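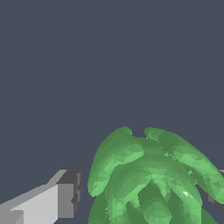
Rosette Grasp, student dataset
Robotics Club of Drorkville, autumn term

What is inside

The dataset has 4,000 simulated attempts of one arm with a parallel gripper trying to pick up one green flower-shaped object from a plain surface. We use 3,000 for training, and the others are for validation and test. The split is made by start position, so please do not shuffle all episodes together.

The object mesh was drawn by Anju Nishad. We call it Zedel in the code, so the folder names begin with zedel_. 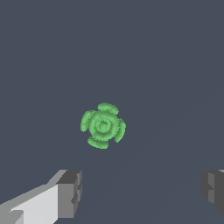
Every episode folder contains the camera images, the joint positions, the gripper opening and one file result.txt with the word "held" or "lost". Images and joint values are saved at the same step number. The first 16 steps are always without movement of the fingers.

Known problems

In 66 episodes the result file is missing. They are listed in missing.txt and the loader skips them. There is only one object and one colour, therefore a model trained here will probably not work on other shapes.

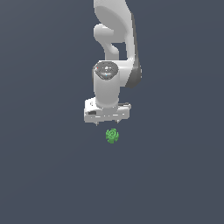 The start pose of the arm is chosen randomly in each episode, but the seed was not saved before version 2. If you need to repeat an old episode exactly, it is not possible.

Questions

Please write to Usha Pisharody, or come to the club room on Thursday after lessons. Corrections of my English are also welcome.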